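Student project report: Comparing two sets of gripper fingers for sorting rubber bands
Author: Cyprian Jasińska
Submitted: 2020-08-21

1. Why rubber bands

My supervisor first proposed that I test the grippers with wooden cubes, as the group before me did. I asked to use rubber bands instead. A cube has flat sides and it stays where you put it. A rubber band lies very low on the table, it changes shape when you touch it, and two bands can easily catch each other. I wanted to know if the fingers we already have in the laboratory at Furbridge are good enough for such a thing, or if we must order others.

2. Set-up

The two arms are mounted on one table and face each other, so that both can reach the middle. Three plastic baskets stand at the back edge. The green one is for orange bands, the orange one is for black bands and the yellow one is for blue bands. I know that the colours of the baskets do not match, and I also made mistakes with this in the first days. Before every trial the bands are thrown on the wood by hand and not arranged. 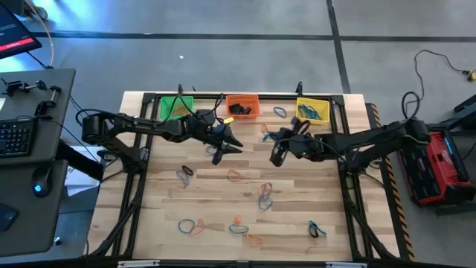

Each arm has a two-finger gripper. For the comparison I used two finger shapes, which I call Zamo and Olszewski after the students who drew them. The Zamo finger is wide at the end. The Olszewski finger becomes narrow towards the tip. The control program was the same for both, and I did not change the speed of the arms between trials.

3. Trials

I made 400 trials with each shape, beginning in April. One trial is one attempt to take one band and drop it in its basket. If the band fell outside, or if two bands went in together, I wrote it as a failure. The Zamo fingers failed in 15 trials more than the Olszewski fingers. This is a smaller difference than I expected.

The failures were of different kinds. The wide fingers often pushed the band along the table before they closed. The narrow fingers closed well, but sometimes they took only a very small part of the band, and it slipped out during the lift.
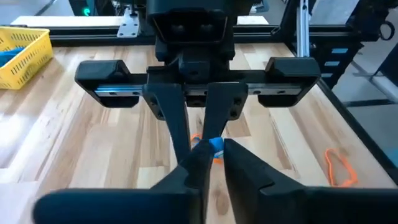
Handling with both arms together was the most difficult part. When two bands are tangled, one gripper must hold and the other must pull, and the tips have to come very close. I set the smallest permitted distance between the tips to 6 mm. With a larger value the second arm could not reach the band at all. With a smaller value the fingers touched in my first tests and I had to stop the program.

The wrist camera was useful here, but its own fingers fill a large part of the view. The camera at the head sees the whole table, but a thin band between two tips is difficult to find in it. I used the head camera for choosing the band and the wrist camera for the last movement.

4. What I would change

I would put a softer surface on the inside of the narrow fingers. I asked for material from the workshop in Biltidville, but it did not arrive before the end of my project. I would also record the force of closing, which I did not do.

The log files and the drawings of both finger shapes are in the shared folder of the group. The file for the tangled pairs has no column for the finger shape, so please read it together with my notebook.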